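Fault thread, mobile manipulator in the kitchen sim. We lost most of Saturday to this one, so writing it down.

Symptom: policy stops mid-task with the wrist camera almost against a panel. No collision event in the log. Joint torques nominal. Base velocity commands still going out.

Out of 656 rollouts in the Hatska batch, 50 ended this way. The success metric filed them as timeouts, so they never reached the failure queue.

Cause, part one: the contact filter. Hanyu Deng found that the large panels had been loaded as visual meshes with no collision geometry. The planner saw free space. The depth channel did not.

Cause, part two: the watchdog. It trips on contact force. No collision mesh, no force, no trip. The arm keeps pushing toward the goal until the clock runs out at step limit.

View from one of the close-range renders:

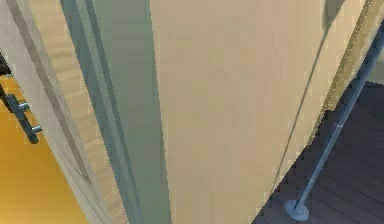

Beige panel at close range, yellow-orange front with bar handle at left, pole on its round base at lower right.

Why it matters off the simulator: the Betix arm runs the same watchdog code. Greer Nisbet has locked it to 2 N until we add a minimum-depth stop that does not depend on contact.

Fix for the assets is merged. Reruns start tonight, 7 seeds per layout. Timeouts now get their own label.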